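¿Cómo se envuelve un ramo de flores?

Un ramo reúne varias flores y hojas en un mismo conjunto. El papel protege los tallos y se abre en la parte superior, donde asoman las flores. Después se ajusta en el centro – la parte más estrecha – y se ata con una cinta.

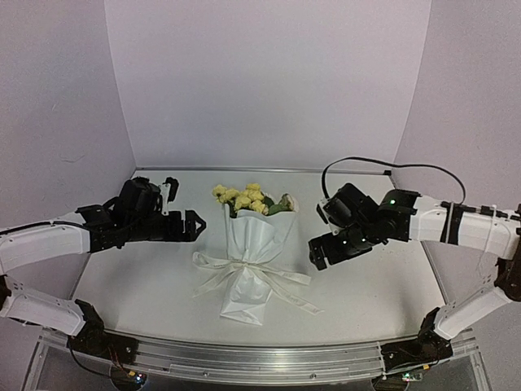 Las flores y las hojas

Las flores amarillas, pequeñas y rizadas, contrastan con el verde oscuro de las hojas. Una flor de tono crema aporta un color más suave.

Vocabulario

Tallo: parte de la planta que sostiene las hojas y las flores.
Pliegue: doblez del papel.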